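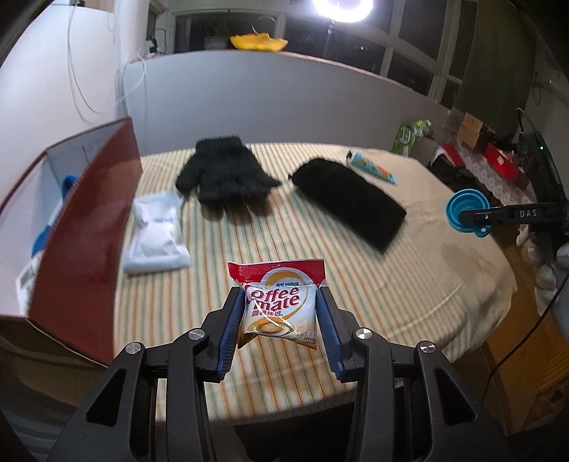 *The Groltuveck hand-held gripper holding a creamer sachet between its blue ridged pads.*

## Equipment Review: Groltuveck Hand-Held Two-Finger Gripper

This review was prepared for the Siden equipment pool in April. The Groltuveck gripper was assessed against the Lachance parallel gripper, which the pool has used for demonstration recording over the past two years. Both tools are operated by hand, and both are intended to record grasps that will later be repeated by an arm. The review covers handling, grip quality, camera view and upkeep.

### Construction

The Groltuveck unit weighs 670 grams without its cable. The body is black plastic, and each finger is carried on angled linkages with cut-outs. The pivot screws are exposed along the top of the linkages and can be reached with an ordinary screwdriver. On the Lachance tool the same adjustment requires removal of the outer shell, and reviewers considered the open layout a clear improvement.

The unit weighs more than the Lachance tool, and the difference is felt in longer sessions. Two of the reviewers asked for a wrist strap after the first morning. None is supplied.

### Grip quality

Testing took place in a furnished room and used household goods. The set included a knit beanie, a fuzzy glove, a tube of toothpaste and small sachets such as the Coffee-mate creamer shown at the head of this review. A total of 191 grasps were recorded with each tool.

Thin foil packaging gave the widest gap between the two products. The ridged pads of the Groltuveck unit held sachets near the lower half without the operator having to squeeze hard. The smooth pads of the Lachance tool allowed the same sachets to turn in the grip, and several recordings had to be discarded for that reason.

Results with soft goods were closer. Both tools picked up the glove reliably. The beanie was harder when it lay flat, and operators using either tool tended to drag it before the fingers closed. The toothpaste tube presented no difficulty when approached across its width. Approached from the cap end, it slipped from both.

### Camera view

The wide-angle lens keeps both fingertips and a large part of the work surface in view. Distortion toward the edges is strong, and straight stripes on a bed sheet are recorded as curves. The Brarnholm calibration software corrected this to an acceptable standard, although the procedure took 135 seconds each time the lens was refitted. Recordings made after dark under a ring light were usable. Foil surfaces did produce bright reflections, and teams working with shiny packaging should check their lighting before a full session.

### Upkeep and cost

The pads are sold in pairs and are pressed into place. One left pad worked free during the second week and was refitted without tools. The pivot screws should be checked weekly, as the printed guide gives no torque value and one was found slightly loose on delivery. The supplier states a pad life of 900 hours, a figure that could not be verified within the review period.

### Recommendation

The Groltuveck gripper is approved for purchase by teams recording grasps of small, light or foil-wrapped goods. Teams that work mainly with cloth have little reason to replace a Lachance tool in good order. The supplier has been asked to provide a strap and a torque value for the screws. Requests for loan of the review unit should be sent to the Siden equipment desk before noon on Thursday.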